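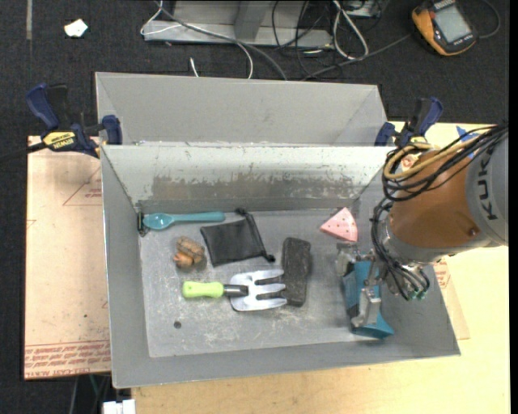
Grurkholm Bin Picking Kit

Hi, I'm Peter Vrabec, and the Bin Picking Kit is the thing I've wanted to sell since we started this little shop! If you already own an arm and you're tired of feeding it parts in neat rows, this kit lets it reach into a mixed bin and sort things out for itself.

We try it on junk, mostly. Garden tools, a spoon, toy-ish bits, a flat fabric pouch with a cord on it (pouches are the worst, they fold up however they like). A long-handled tool and a flat pouch want completely different grips, and I'd much sooner you saw it with that kind of mess than with a tray of matching cubes.

What you get

Two-finger metal gripper with flange adapter
Festton controller, preloaded and labeled
Cable and hose set, 5 meters
Idahosa planning software, license for one arm
Set of 4 spare finger pads

You bring the arm, the bins and a solid table. Plain open-topped metal bins are great, and scuffed paint is fine. Please do clamp them down! Ordinary bar clamps from the hardware store will do, one on each side where two bins meet. A bin that slides even a little makes for a very silly afternoon.

How long does setup take? Give yourself a morning for the mounting and then an afternoon to teach it where the bin walls are. The software walks you through 7 poses and you save them as you go. I like to run my first 1,000 picks at low speed, but I'm a worrier and you may not be.

Things I'd still like to improve: the Gakero cable wrap is stiff when it's new, so leave a generous loop at the wrist. Very thin items lying flat against a wall are slow going too, and the update planned for November is meant to help with that.

Not sure if your arm will fit? Send me the model and a snapshot of the flange and I'll write back with the right adapter.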